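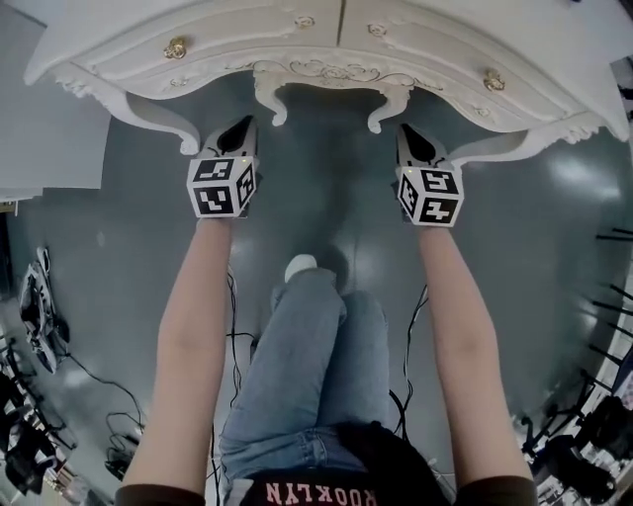 Buenas prácticas de manipulación bimanual con pinzas de mano: galería

Buscar en el sitio
Escriba y pulse Intro

13 de diciembre de 2021

Esta galería acompaña a la guía interna de Werkska para el registro de demostraciones con pinzas instrumentadas. La revisión de noviembre modifica los apartados de agarre, visibilidad de marcadores y orden del suelo. Los criterios se aplican igual a operarios propios y a personal de Tanui. El texto completo se solicita a Faith Simiyu, responsable de la revisión.

Agarre en mobiliario
Pinzas apoyadas en el borde del mueble, una junto a cada pata curva. En piezas con talla o dorado, la fuerza se aplica en el canto liso; el faldón decorado y los tiradores no se usan como punto de apoyo.

Muebles de hasta 60 kg: se admite el desplazamiento por un solo operario, sin levantar la pieza. Por encima de ese valor intervienen dos personas y solo una lleva pinzas.

Marcadores
Cada pinza lleva su cubo con patrones cuadrados. Al menos una cara debe quedar orientada a la cámara durante todo el contacto. Una secuencia con el cubo oculto más de 50 fotogramas seguidos se descarta entera, sin recorte.

Los indicadores se comprueban antes del primer agarre. Si uno de los dos no enciende, no se empieza.

Suelo y cables
En suelos pulidos los reflejos de las luminarias pueden degradar la detección. Se recomienda una iluminancia de entre 800 y 1000 lux y evitar luminarias en la vertical del punto de agarre.

Los cables que crucen la zona de trabajo se fijan con cinta o se llevan por detrás del operario. El sobrante enrollado se deja fuera del recorrido de los pies. Trípodes, varillas y bolsas, junto a la pared.

Postura
Brazos extendidos hacia el borde y muñecas alineadas con el antebrazo. No se compensa la falta de alcance girando el tronco. Calzado cerrado y pelo largo recogido en todas las sesiones.

Nomenclatura
Las secuencias se archivan en Zarnar con código de pieza, mano dominante y versión de la guía. Las anteriores a la revisión conservan su código y no se mezclan con las nuevas.

Comentarios (4)

mgarrido
¿El límite de fotogramas es por cubo o por el par? En el apartado de marcadores no queda claro.

Faith Simiyu
Por cubo. Se corrige la redacción en la próxima versión.

taller_sur
En Gorkia fijamos los cables con canaleta baja y nos da menos problemas que la cinta, que en suelo brillante se despega a los dos días. La canaleta, eso sí, hay que pedirla mate.

R. Ibáñez
Echo en falta un criterio para muebles con patas muy abiertas. Si la pinza entra pegada a la pata, el cubo queda tapado con facilidad al girar la pieza. Nosotros dejamos unos cuatro dedos de separación, pero no lo tenemos escrito en ningún sitio.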